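From: zenach-list member
To: Taltier players list
Date: Oct 26, 2026
Subject: Re: [taltier] Cira Chronicles remaster, is it a day one buy?

> The new trailer says all three Cira games are being rebuilt from
> scratch, with 82 levels and the old soundtrack re-recorded. Zenach
> say it will be out in April. I've already put my name down for the
> boxed edition. Surely even the grumps on this list can be pleased
> about this one?

One grump reporting in.

I watched the trailer twice and I can't find "from scratch" anywhere in it. The words on screen are "rebuilt with love", which could cover anything from new models to a sharper font. The press page is no better. It gives 82 levels, but the three originals had fewer than that on my count, so either they are adding some or they are now calling the bonus rooms levels. I'd like to know which before I hand over any money.

April also seems hopeful. Zenach said spring for the Mendoza port as well, and we got it the following winter with the swimming sections still broken. I kept a list of the faults I ran into and stopped at eight. Two were never patched.

As for the soundtrack, re-recorded by whom? And can we switch back to the old one? Somebody asked on their forum and the thread was locked with a smiley.

What bothers me most is the save system. The originals let you save at any gate. In the trailer there's a little cloud symbol in the corner each time Cira goes through one. If that means I need to be signed in to play a platform game from my childhood, I'm out. My old cartridge still works, and my file has 1,795 gems on it.

By all means keep your order in, it's your money. I'll wait until somebody here has played past the harbour.

On the other matter, the list shirts: mine came, it's a decent weight, and I have no complaints about the stitching.
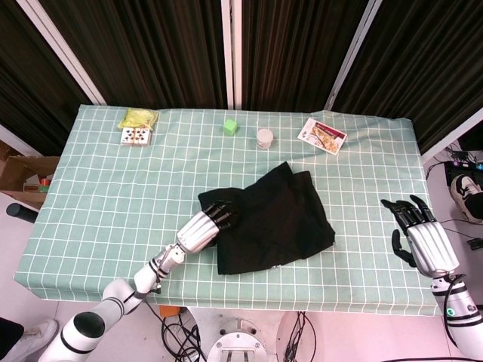 Black fabric on the green checked tablecloth.

Does anyone still have the level maps from the old Taltier site? My copy of the second game's stops at the lighthouse.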